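Iltden Shared Workshop > Equipment > Robot Arms

Kundine Benchtop Arm with Wrist Camera (Member Build)
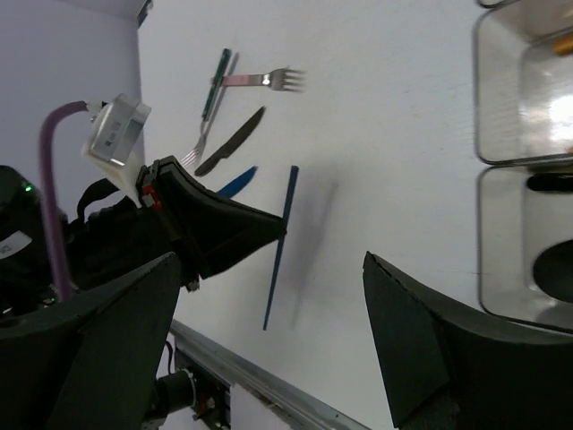 Cutlery sorting on the white table, from the wrist camera.

Posted in September by Cristóvão Morais

Overview | Specifications | Parts | Setup | Booking | Known issues

Overview

Kundine is a tabletop arm with a two-jaw gripper, built by members of the Iltden workshop over one winter and revised twice. It is available to any member who has completed the bench induction. The arm is intended for light pick-and-place work: small tools, kitchen items, printed parts, offcuts. It is not suitable for machining, gluing under load or anything hot.

The present job on the arm is cutlery. Forks and knives are laid flat on the table, and the program picks them up one at a time and drops them by type. Thin metal on a flat white surface is a hard case for a gripper of this size, and most of the changes in revision C come from that work. The pink and teal forks are the standard test pair. Their handles are easy to separate by color, and the necks are narrow enough to expose any play in the jaws.

Specifications, revision C

Reach, shoulder axis to fingertip: 68 cm
Moving mass, including gripper: 2282 g
Gripper: two jaws, black finger pads
Camera: fixed to the wrist, looking past the fingers to the table
Control: Gunn driver board, USB to the bench computer
Supply: 24 V, fused at the bench
Software: workshop build, current version on the bench computer only

Reach is measured with the elbow fully extended. Usable reach is shorter, as the last part of the travel leaves the wrist unable to point straight down. Plan for the near two-thirds of the table.

The mass figure excludes the base plate and the clamps. Revision B was lighter but used a printed elbow bracket that crept under load. The replacement is cut aluminum.

Finger pads

The pads are wedge-shaped and taper toward the tip. A thick section at the root keeps the pad from twisting, and the narrow tip can get under a handle that sits close to the table. Pads are held with two screws each and can be changed without removing the jaw.

For flat cutlery, approach across the handle with the jaws open and the tips just clear of the surface. Close slowly until contact, then lift by a few millimeters and pause before moving away. Knives are the least reliable item. A knife handle lying flat gives the pads very little height to work with, and a fast close tends to push it along the table. Forks are easier if picked at the handle – the neck is possible but the fork will rotate.

Long thin items should be gripped near the middle of their length. Items gripped near one end sag or swing, and the camera then reports an angle that does not match the angle at the fingers.

Wrist camera

The camera moves with the gripper, so its picture of the table is rotated whenever the wrist is rotated. The software corrects for this using the wrist angle. If the zero position has been lost, the correction is wrong by the same amount and every pick will miss in the same direction. Run the zero routine before suspecting anything else.

The fingers are always in view and hide part of the table. Take the survey image from the high position with the wrist turned to one side, then take a second with the wrist turned the other way. The sort program combines the two. Single-image mode is faster and is adequate for well-spaced items.

Clear plastic containers are poorly detected. Reflections inside the walls are often brighter than the table and get read as separate objects. Keep containers to the side of the work area and enter their positions by hand in the bins file.

Wiring and cables

Cables at the wrist need slack for the full rotation. Before each session, turn the wrist through its range by hand with the power off and check that nothing pulls tight or catches on a finger. Do not add cable ties at the gripper end. Tied cables were the cause of both connector failures in revision B.

All other wiring runs down the arm in split sleeve. The connector at the elbow is keyed and should go in without force.

Parts and build cost

Driver board, Gunn: one
Servo set, Humarmont, matched: six, plus one spare in the drawer
Elbow bracket, cut aluminum: one
Finger pads: one pair fitted, two pairs spare
Base plate and clamps: workshop stock

Total spend to the end of revision B was $1397. Revision C brought it to $1786, with the new elbow bracket and a replacement wrist servo taking most of the difference. Labor is not included. Drawings and cut files are in the workshop's shared folder under Kundine, with the older revisions kept for reference. Members building a copy should use the revision C files throughout. The B and C brackets have different hole spacing and cannot be mixed.

Setup

1. Clear the table of anything not part of the job.
2. Check the clamps and the pad screws.
3. Power off, turn the wrist through its range by hand.
4. Power on and run the zero routine.
5. Load the bins file and confirm the container positions at low speed.
6. Lay out the items and start the survey.

Hands stay off the table while the arm is live. The stop button is on the front of the bench and cuts motor power. The arm will drop when power is cut, so expect it to come down onto the table if it is stopped at height.

Booking

Book through the bench calendar, two hours minimum. Evening slots begin at 6 p.m. The arm stays clamped to its table and is not loaned out. Spare pads are free to members – log each pair used so that more can be cut.

Known issues

Wrist servo runs warm after long sessions. Rest the arm between runs.

Zero routine occasionally stops at the shoulder. Restart the controller and repeat.

Two items touching each other are read as one. Separate them by hand before the survey. A software fix is in progress.

Dark items in a container are sometimes missed when checking whether a bin is full. The bin count in the log is more reliable.

Faults not listed here should be written in the bench log with the revision letter and the program in use.

Back to Robot Arms | Induction dates | Contact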